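Busted the Loureiro, notes before I forget

January 11, 2025

Writing this fast, I have to be up early and if I wait till tomorrow I'll remember the bad beat and forget all the stuff I did wrong. So. The Loureiro, winter edition, at the Fluton card room. $300 buy-in, 20 minute levels, one rebuy allowed. I used the rebuy. Did not cash.

Drive over to Udia was fine, roads dry. Parking lot already packed when I pulled in, and the line for registration went past the snack counter and back around. They have you sign up through Jivden now, which is supposed to skip the line, except you still stand in the line to show your ID and get the seat card. So you type in everything at home and then do it again at the window. Whatever. Missed the first few hands.

Table was soft at the start. Lots of limping, lots of people calling raises with any suited thing. One older guy in a fishing hat who never folded a pair, ever. I should of just waited for hands and bet them big. Instead I got cute. Called a raise with jack-ten of clubs out of position, flopped a gutshot, called, turned a flush draw, called, missed, tried a bluff on the river. Into the fishing hat. He had pocket fours and he did not even think about it.

First bullet gone before the second break. Rebuy.
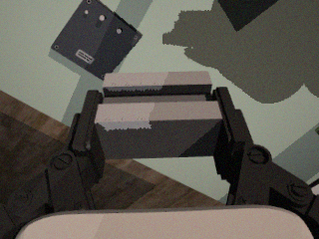
Second bullet, new table, and a much worse seat. Big stack right behind me, other big stack directly to my right, both raising everything. Right-hand guy opens, I look down at something decent, and I can't just call because the left-hand guy squeezes every single time. Can't four bet either with the chips I had. Look at that block held in the gripper, one finger pressed on one end and the other finger up against the other end. Me, for two levels. Folded ace-ten, folded pocket sixes, folded king-queen suited which I hated. I still think most of those folds were ok. The sixes I could have shoved, the opener was so wide. Ran it later at home and it's a shove with my stack, not even close. Didn't feel like it at the table with that guy riffling chips in my left ear.

Yogesh Yadav was two tables over and kept walking by to tell me his chip count. He'd run it up early with a set over set and was having a great time. Good for him, really. He plays way more live than I do now and it shows, he just sits there calm and takes his time with everything. I rush. I know I rush. My wife says I rush at the grocery store too.

Got moved again when they broke the table and finally picked up some chips. Kings in the small blind, button shoved light with ace-seven, held up. Then stole a bunch. Nice little stretch there where I was above average for the first time all day, bought a terrible hot dog, felt like a poker player. 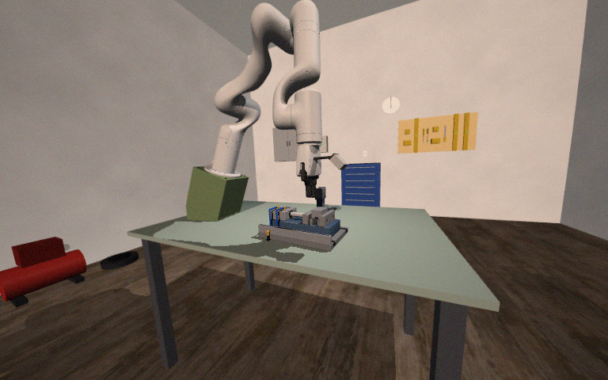
The bustout hand

OK so this is the one I keep going back to. Near the bubble, blinds are getting ugly. I have ace-queen offsuit in the cutoff. Folds to me. I raise small, 2 big blinds, which is what everybody was doing by then. Button folds, small blind folds, big blind is a quiet woman in a gray hoodie who hadn't played a hand in forever. She calls.

Flop queen-nine-four, two hearts. She checks. I bet small. She calls.

Turn is an offsuit deuce. She checks. I bet bigger. She thinks for a while and then calls again, and right here is where I should have slowed down and asked what she calls twice with. Queen-jack, sure. King-queen, sure. Hearts, sure. Nine-ten maybe. But also queen-nine, also the sets, and she had been so tight.

River is the eight of hearts. She shoves.

I had 3 time bank cards left and used one of them. One! For my whole tournament. I told myself "she's turning a nine into a bluff" – no evidence for this at all, she had not bluffed once that I saw – and tossed in the call. King-jack of hearts. She played it fine. Nice hand, tapped the table, walked out to the car without my jacket, went back for the jacket.

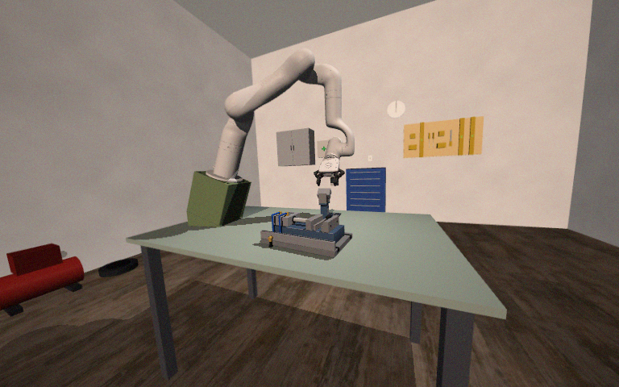 White robot arm over a gray and blue vise-like fixture.

Things I want to fix, in no order

Use the time bank. It's sitting there. It's free. Every good player I watched today took a few seconds on every decision, even the easy folds, and I'm snapping off river calls for my stack like I left the oven on.

Stop defending so many junk hands out of postion early. I do this online too and it costs me there, it's just that online I can open another one.

Write down the hands at breaks. I got home and could not remember if the king-queen fold was before or after they moved the button. My notes app from the first few levels says "hat = never folds" and nothing else.

Pay attention to who the person is. The hoodie hand, I had all the information. Tight player, check-call, check-call, shove when the flush gets there. I teach this to my brother in law for crying out loud. He would have folded.

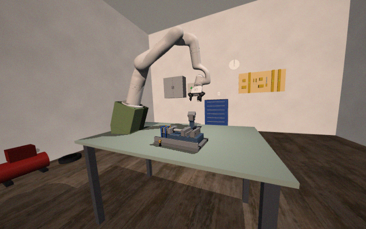
And eat something before. The hot dog was the only food I had between breakfast and getting home, and I'm pretty sure my worst decisions line up with being hungry. Bring a sandwich, bring nuts or something. Yogesh had a whole container of rice and ate it on the break in his car with the heat on.

On the room itself. Dealers were great, mostly. One new kid who kept exposing cards on the pitch, but he was polite about it and the floor was patient with him. Chairs are still bad. They wobble and the padding is gone on half of them, my back is killing me tonight. Structure is decent at the start and then turns into a shove fest the last third, which I guess is what you get with levels that short. I'd pay a bit more for longer levels. A couple of people at my table said the same to the floor lady and she said she'd pass it on.

Yogesh update – texted while I was typing this, he made the money and went out soon after with pocket tens against ace-jack. Min cash or close to it. He sounds annoyed, I'd take it in a second.

There's another one in April, same format I think, they had a flyer up by the cage but I didn't take a picture of it. Going to try to satellite in this time instead of paying the whole thing, the Jivden calendar has a few cheap ones listed between now and then. If anyone reading plays those let me know how the structure is, and if they let you late reg. I can't get out of work in time for the start.

Also if you were the guy in the fishing hat, you dropped your reading glasses under the table, I gave them to the floor. Ask at the desk.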